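16 July 2015
Last updated 11:42 pm
1 min read

March in Kestholm today. Permit pulled at noon, we went anyway — 1000 of us maybe more, police say 70, ha. Bridge closed both ends. Ruben held an hour then let go, Amos still inside. No phone. Ineke ringing lawyers.

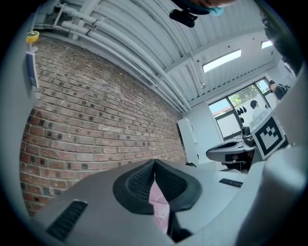
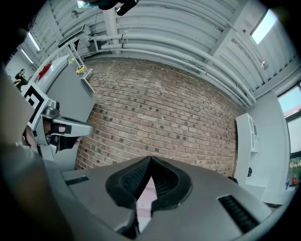
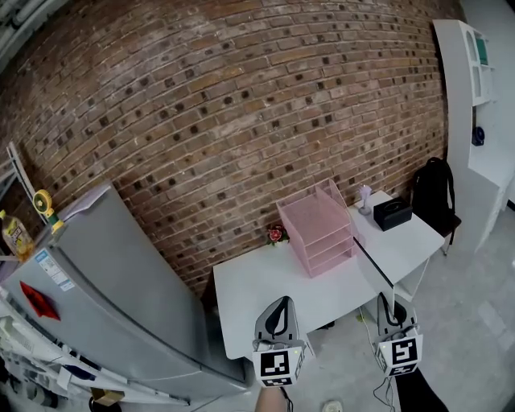
Hearing is tommorow at 10, Orestis got the list. Need statements typed tonight, mine first. Want a pink tray organizer like that one, three trays — signed, unsigned, missing. Feet hurt. Hazel has my coat

4 shares · 2 comments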